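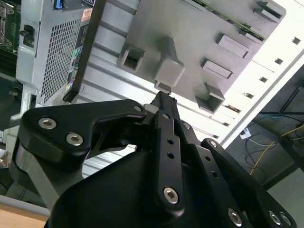

Tisteck 400 gripper working in an open desktop case, center finger close to a gray block on the plastic shroud.

Tisteck 400 Desktop Service Cell
Vevdale Bench Automation
Page updated June 14, 2024

Overview

The Tisteck 400 is an arm, a gripper, a fixture plate and a set of taught routines for taking small parts out of desktop computers and putting them back. It is meant for refurbishers, school district repair shops and anyone else with a wall of identical towers and a short supply of patience. It will not replace your technician. On a good day it will replace the dullest hour of your technician's morning, and we price it with that in mind.

We get asked a lot whether machines can do this kind of work yet. Our answer is "some of it, slowly, with the lid off and the lights on." If another vendor gives you a cheerier answer, ask them to run the demo on one of your own computers, preferably one with a dust bunny in it.

What it does well

Lifting memory boards out and parking them upright in a slotted holder. Picking them up again from the same holder, provided they were put there straight. Moving small, light, rigid parts between a known place and another known place. Doing this again after lunch, at the same speed, without bringing up the parking situation.

On our reference tower the 400 moves one board from slot to holder in 95 seconds. A person who has done it before needs a few. We publish the number anyway, as Kumaresan Kurian in applications got tired of customers timing it themselves and reading the result back to him over the phone.

What it does less well

Cables. The arm regards a cable as a solid object which for some reason keeps changing its mind. Tie them back before you start, or budget for a lot of pausing.

Latches. Small plastic latches vary between brands and, maddeningly, within them. The 400 can be taught to press the two it meets most often in your shop. Anything else goes to a human with a fingernail.

Screws in deep corners. We offer a driver attachment and we are fond of it, but it wants a straight path down. Case designers seem to have been told about this and have responded accordingly.

In our own first-try testing, with a fresh tower set down by hand each time, 73 percent of board transfers finished with no help from the operator. Most of the rest finished on the second try. The remainder finished with Geetha Unnithan saying something under her breath and nudging the board over with a pencil. 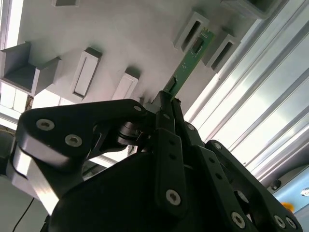
The hard part of the job is the last quarter inch. Getting a hand across a table has been a solved problem for decades. Lining up a thin green board with a slot barely wider than itself, while holding it by one end, is where the money goes. People do it by feel and by a sort of wiggle. We have tried to teach the wiggle. Version one was too timid and version two took the corner off a board, so the current software ships with version three, which can be turned down in settings.

The gripper

Black metal links with hex-socket screws, all reachable with ordinary keys. Fingertips come off for replacement. They wear, and you should treat them as a consumable, like pencils or interns' enthusiasm. The standard tips hold a bare circuit board at its edge or flat across its faces. Grip force is set per routine. Please use the low setting on anything you intend to sell afterward.

The fingers are narrow enough to work between a power supply and its neighbors in most full-size cases. Small-form-factor machines are another matter. We have one customer who runs them, and he has given us a great deal of feedback.

The fixture plate

Gray, 3D-printed, with assorted slots, posts and blocks for boards and small parts. We send the print files with every cell, so if you want a wider slot you can have one by tomorrow. Shops tend to redesign the plate within a month, and many of their versions are better than ours. The Prarier plate, named for the refurbisher that drew it up, is now an option on the order form.

Print in a matte filament. Shiny plates confuse the vision system, and under strong window light they confuse everyone else too.

Can it do chores at home?

No. We mention it only because the question arrives weekly, usually from somebody's spouse.

Folding a towel is harder than swapping memory. A towel has no datum edge, no published drawing and no interest in being picked up the same way twice. Aishwarya Salian on our software team spent part of last July getting a 400 to put forks in a drawer. It managed the forks. The drawer had to be opened for it, the forks had to be laid out in a row, and by the time they were laid out in a row they were already next to the drawer. She has since gone back to computers, which at least have slots.

Shop-floor chores fall somewhere in the middle. Tipping parts from a bin into a tray, yes. Sweeping, no. Finding the 10 mm socket, no, though in fairness the humans have not done well on that one either.
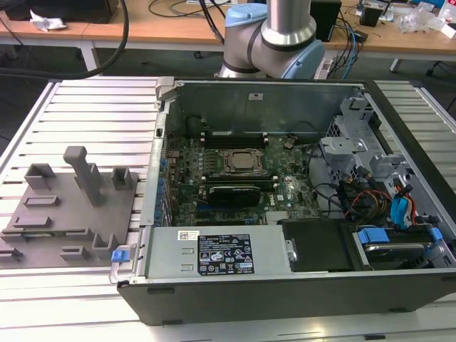
Setting up a job takes the better part of a morning the first time. Lay the tower on its side with the panel off and the board facing up. Square it against whatever stop you have clamped to the table and do not move it afterward. Put the fixture plate alongside, on the side the arm can reach without crossing the drive bays. Then teach three points on the case and three on the plate, and let the software work out the rest while you get coffee.

A slotted aluminum table makes all of this easier, as both the stop and the plate can be bolted down. A kitchen table makes it harder. We have supported exactly one kitchen table and would like to keep it at one.

Later jobs on the same model of computer start from the saved points and need only a quick check. A different model means teaching again. A different revision of the same model, sold under the same name with the drive cage shifted over by a thumb's width, means teaching again with feeling.

What comes with it

Arm and controller
Gripper with standard fingertips, plus a spare set
Wrist camera and overhead camera, with mounts
Fixture plate, printed, and print files
Starter routines for memory boards
Printed manual, written by Tahmineh Hassanpour, who would like you to read chapter 2 before calling

What you supply

A table that does not wobble
Steady light
Antistatic grounding for the bench and anyone near it
A technician, on hand if not actively holding anything
Computers

Not included, though people expect it

The arm does not diagnose faults. It does not know whether a board is good or bad and will reinstall a dead one with great care. Test software is sold separately by other people. The Pillai Dock, our own board tester, will talk to the cell when its firmware is finished, and we have stopped giving dates.

Training and support

One day of training is part of the purchase, at your site or ours. Sivaprasad Varghese runs most of these. Bring a tower you know well and one that you hate. Support is by phone and email during working hours, and a short clip from the overhead camera will get you an answer faster than a long description of the noise it made.

Ordering

Cells are built to order. Send us the make and model of the computers you handle most, a note on which parts you want moved, and a photo of one with the side off. If the job is a poor fit we will tell you before you pay for anything. Spare fingertips, blank plates and driver attachments ship from stock.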